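ok starting a thread bc I said I would. June 29, 2025 and I am finally sorting The Jewelry Box. it has been moved four times and opened maybe twice

background: most of this came from my aunt, some from my mom, some is mine from when I thought I was a bracelet person. none of it has ever been hung up or separated. it all just goes in the tray and you shut your eyes and grab

rules for today. keep, fix, give to a cousin. no "maybe" pile. last time the maybe pile went back in the box and that was that

Latrice Whitlock (hi Latrice) says do the chains first while you still have patience. so naturally I did not do the chains first

started with bangles bc bangles can't tangle. jade one is a keep, no discussion, my aunt wore it to everything. it doesn't fit over my hand anymore without dish soap but still a keep

gold bangle also keep. I think it's plated?? there's a shop on Enddale that'll look at it for free, will ask
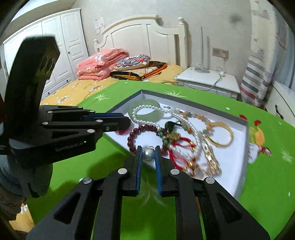
long pearl necklace next. the problem with it is length. it goes over and under every single other thing. you pull one end and three bracelets come with it

what works for me: don't pull. lay it all flat, find the thing on top, lift that, then find the next thing on top. slow. boring. do it w a podcast

pearls get wiped with a soft cloth, no cleaner, no soaking. Subira Laizer taught me that after I ruined a pair of earrings in August with the fizzy tablet stuff. RIP

pearl pendant -- keep, needs a chain. I've got a thin one somewhere. not in this box obviously, that would be too easy

red string bracelet with the gold beads: mine. bought it off a street table in 2000 and wore it til the knot went fuzzy. not worth a cent. keep

someone asked what to do about knotted chains. two sewing needles and a drop of baby oil, on a plate so you can see. poke the knot loose from the middle, don't tug the ends. the gold chain bracelet took me 11 minutes that way, I timed it out of spite

then dish soap + warm water to get the oil off. gold only!! not pearls, not anything on string

dark red beads: going to Tavion's little girl, she has asked for them every visit since she could talk. texted him, he said "she'll be unberable" lol. fine by me

the orange and green bead necklace I truely don't remember. my mom says it was hers. my aunt's side says it wasn't. I'm staying out of it. keep for now (I know. I know. not a maybe pile, a keep FOR NOW)

green strand might need restringing, I can feel the thread giving near the clasp. Periklis Tsoukalas quoted me 40 bucks for one about that size last year so that goes in fix

dark green pendant on the black cord: keep, new cord. the old one's gone stiff

storage. do NOT buy the 60 dollar organizer. I looked at it, the Villanueva one with all the velvet. small zip bags, one piece per bag, squeeze the air out, write on it w a marker. pearls go in a cloth pouch instead, they don't like plastic

clasps closed before you bag anything. open clasps grab everything, that's half of how we got here

final tally for those following along: nearly all keep. one to Tavion's kid, one to fix. so much for my rules

bangles are going back in the tray on their own, bags stand up in a shoebox next to it. labels facing out. taking the green strand over to Periklis this week if I can find his new adress

ok need the table back for dinner. will post if the Enddale guy says anything good about the gold one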